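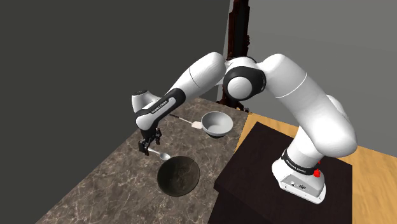 A white robotic arm over a countertop

Putting off the junk drawer again? Me too, until I tried the two-song trick! Pick two songs you love, empty the whole drawer onto a towel, and only put back what you used since May. Everything else goes in a shoebox - tape it shut and write the month on the lid. I did mine on a Tuesday and found 11 pens (four of them worked!) and the good scissors. Next up is the spice shelf, and I can't wait to get at it.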